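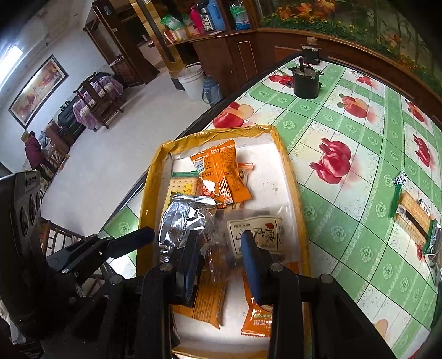

Senga Gillies 回复：关于散装零食是否应当统一收纳于浅口纸盒，本人持保留意见。纸盒取用方便，这一点并无争议，但敞口放置对开封后的饼干十分不利。建议本版在修订《家庭食品收纳参考意见》时，将“已开封”与“未开封”两类分别列明。

发表于 2026年1月30日　2楼

Struan Halliday　3楼
同意分列。现行参考意见第8条仅写明“小包装食品宜集中存放”，对容器形式、摆放位置及保存期限均未作规定，执行中各户理解不一。本人家中餐桌长期摆放一只浅纸盒，橙色小包装零食、独立包装的方形饼干等均置于其中，老人与儿童取用便利，较柜内存放更易于掌握余量。若一律要求加盖，实际使用率恐将下降。

Győző Mészáros　4楼
请楼上注意，餐桌属于用餐区域，不宜兼作储存区域。桌面如铺有格子油布，擦拭本属简便，一旦常年压放纸盒，盒底碎屑不易清理，油布亦容易留下压痕。本人主张桌面仅保留当日食用部分，其余移入带玻璃门或玻璃隔板的橱柜，分层放置。

Struan Halliday　5楼
回复4楼：“当日食用部分”如何认定？以本人家庭为例，每日取用数量并不固定，有客来访时尤甚。如每日往返橱柜补充，徒增家务。建议改为“近期食用部分”，由各户自行掌握。

Blair Urquhart　6楼
就纸盒本身补充几点意见，供修订时参考。
一、快递纸箱裁切后改作托盘，边缘应以胶带包覆。黄色封箱胶带即可满足要求，包覆时由外侧向内侧翻折，转角处剪开后分别压平。
二、盒高以不超过食品包装竖放时的高度为宜，过深则下层物品容易被遗忘。
三、曾盛放洗涤用品、油漆或其他有气味物品的纸箱，不得用于盛放食品。
四、纸盒受潮、变形或沾染油渍后应予更换，不建议反复擦拭使用。
本人使用的纸盒系 Pamurham 社区集市所得水果箱改制，自去年4月使用至今，仅更换过一次胶带。

Senga Gillies　7楼
6楼所列第二点甚为必要。去年本人整理家中零食盒时，于底层发现数包早已过期的饼干，均因被上层大包装遮盖所致。建议另增一条：新购食品置于下方或后方，原有食品置于上方或前方。

Ashraf Helmy　8楼
各位所论多集中于容器，本人认为空包装的处理同样应当写入。独立包装食品食用后，透明包装袋往往随手放回盒内，与未食用者混杂，既影响清点，也容易误取。铝箔袋揉皱之后，是否已空，从外观常难以判断。建议明确规定：空袋应即时投入垃圾桶，不得放回盒内。

Győző Mészáros　9楼
支持8楼意见。此外，桌上如同时摆放高压锅等炊具，零食盒应与之保持适当距离。炊具刚离火时余热较高，塑料包装不宜靠近。炊具冷却后应及时归位，不宜长期占用餐桌。

Struan Halliday　10楼
回复9楼：炊具与食品保持距离一节，本人无异议。至于炊具不得长期置于餐桌，似已超出本帖讨论范围。不少家庭厨房面积有限，餐厅与厨房合用，餐桌、台面、橱柜均在一室之内，难以严格划分区域。参考意见应当照顾此类住户的实际情况。

Győző Mészáros　11楼
本人家中亦为合用一室，仍可做到炊具归于台面、食品归于橱柜。空间有限恰是应当划分区域的理由。此点本人保留意见，请版务记录。

Blair Urquhart　12楼
建议双方意见一并列入修订稿附注。另请问各位，保温瓶、袋装干货与零食是否可同层存放？本人家中橱柜层板较少，目前系混放。

Senga Gillies　13楼
回复12楼：可以同层，但应左右分开，袋装物品以夹子封口后直立放置。保温瓶较重，宜置于下层。玻璃层板承重有限，罐头及整瓶食用油请勿放置其上。

Ashraf Helmy　14楼
补充一项采购方面的意见。现有住户习惯于一次购入多种小包装零食，拆去外包装后倒入盒内，生产日期多印于外包装之上，拆除后即无从查考。建议将外包装上印有日期的部分剪下，一并放入盒内，或以油性笔在盒沿注明。

Struan Halliday　15楼
14楼办法可行，本人即日起试行。唯盒沿若已贴满胶带，部分笔迹容易擦脱，宜改贴纸质标签。

Onby 版务组　16楼
经汇总，本帖意见拟作如下处理：
（一）第8条拆分为2款，分别适用于未开封及已开封食品。已开封食品应封口或移入带盖容器。
（二）增列纸盒改制要求，采用6楼所拟文字，略作删节。
（三）增列空包装即时清理及日期留存的规定，日期标注方式不作统一要求。
（四）桌面存放范围暂用“近期食用部分”的表述，4楼及11楼的不同意见列入附注。
（五）炊具归位问题另行开帖讨论，本帖不再展开。
修订稿编号为2754，将于置顶区公示，公示期间可继续在本帖提交书面意见。

Győző Mészáros　17楼
对第（四）项仍有异议，将于公示期内另行提交文字说明。其余各项无意见。

Blair Urquhart　18楼
已阅，第（二）项删节时请保留转角剪开的步骤。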